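17th June
Posted by Marlene Rangel, Facilities Support, Irbridge Site

Ticket 281: Refreshment stock, clear containers and divided shelf
Status: Open
Priority: Normal
Raised by: Holroyd Building reception

Summary of the fault

Reception reports that drinks on the divided shelf do not stay upright and that small bottles are being returned to the wrong clear container. The shelf and the containers were both supplied by Ullard in April under order 198. The request is for the dividers to be adjusted or replaced, and for a fixed sorting arrangement to be agreed for the containers.

Initial response

The requester was asked to confirm whether the problem affected every slot on the shelf or only those used for bottles. Reception replied that cans give little trouble. Narrow bottles lean, and staff then move them to whichever slot is free, with the result that the morning stock sheet no longer matches the shelf.

Ullard's guidance sheet states that each divider may be moved along its rail once the end stop has been released. The end stop on our shelf could not be released by hand. A request for the correct tool was sent to Ullard and has been acknowledged.

Site visit

The shelf and the table were both inspected.
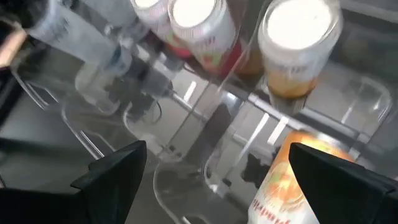
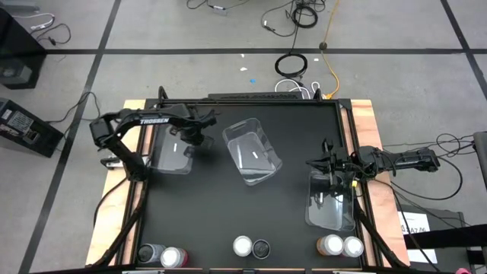
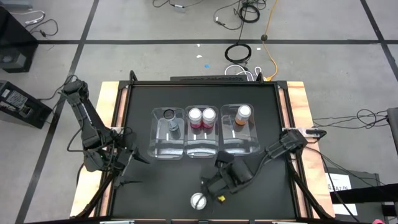
Findings

1. The slots are of one width throughout. They are too wide for the narrower bottles, which have nothing to hold them at the shoulder.

2. The containers carry no marking that tells staff what belongs in them. Sorting has been done by colour of contents, but this has never been written down and differs between shifts.

3. No damage was found to the containers. The complaint that one of them was cracked relates to a container withdrawn before the visit and is recorded separately.

Action taken

The narrower bottles are to be kept in the containers until the shelf has been adjusted. Reception has been given a written order for sorting by colour, to be followed by all shifts. Small cups are to be stored separately and should not be placed inside the containers, as they were being sent back with the bottles.

Arnent, who maintain the shelving elsewhere in the building, were asked whether narrower dividers could be fitted to the existing rail. They advise that this is possible but that they will not begin work while the Ullard warranty remains in force. The matter has therefore been referred back to Ullard.

Outstanding

Tool for the end stop: awaited from Ullard.
Labels for the containers: requested from stores, 4 sheets.
Revised stock sheet: draft with reception for comment.

Reception is asked not to force the end stop in the meantime. Any further leaning or fallen bottles should be added to this ticket and not raised as a new one. The ticket will remain open until the dividers have been reset and a full week of stock sheets has been checked against the shelf.

2 comments | 0 shares

Contact Facilities Support, Irbridge Site, extension 600 | Copyright Irbridge Facilities Support | Back to top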